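Kofler folding wall shelf, long version: six months on

I bought this in December for the narrow room at the back of our flat in Harkden, the one that has been a study, a box room and (for one awful winter) a place to keep a bicycle. It has been up ever since and I'm still pleased with it every time I go in there, so I thought it deserved a proper write-up.

First, the fitting. The Kofler comes flat with two brackets, a bag of screws and a paper template you tape to the wall. The template is brilliant! You level it, drill straight through the marks and tear it off afterwards. I'm slow with a drill and I had the whole thing up before lunch, with time to hoover. The wall plugs in the bag are a bit soft, mind you, and I swapped mine for a better sort from the tin under the sink. If your walls are old and crumbly I'd do the same.

The hinge is what I'd really like to rave about. You lift the front edge, feel a small click, and it stays put. To fold it away you push a little lever underneath with one finger. My last shelf (a Gornska, cheaper, no lever) used to drop on my knuckles if I so much as leaned over it, and the paint came off the brackets by spring. The Kofler moves as smoothly as it did on the first day, and I've only oiled it once.

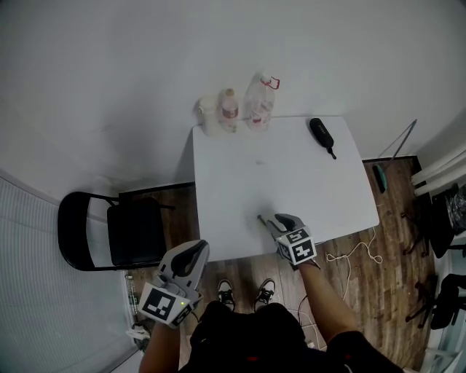

Ottilie Lüthi wrote in after my first short post to say that hers had started to creak after a couple of months, always in the evening when the heating came on, and that tightening the middle screw by a quarter turn had cured it. She also thinks the 66 cm depth is too much for a hallway. I'd agree with her there. In a hallway you'd be catching your hip on it all day, so go for the shallow one.

Back to mine. The finish wipes clean with a damp cloth, though tea will mark it if you leave it overnight. I rubbed the ring out with bicarb and a bit of patience. It takes a sewing machine quite happily, and a big heap of library books, and I've stopped worrying about either.

Grumbles? The instructions are printed in tiny grey type, and the screw caps are a slightly different white from the shelf. Spare caps come in packs of 14 when you'll want 2. I can live with all of it.

I'm getting the shallow one for beside the cooker next, as soon as I've moved the spice rack.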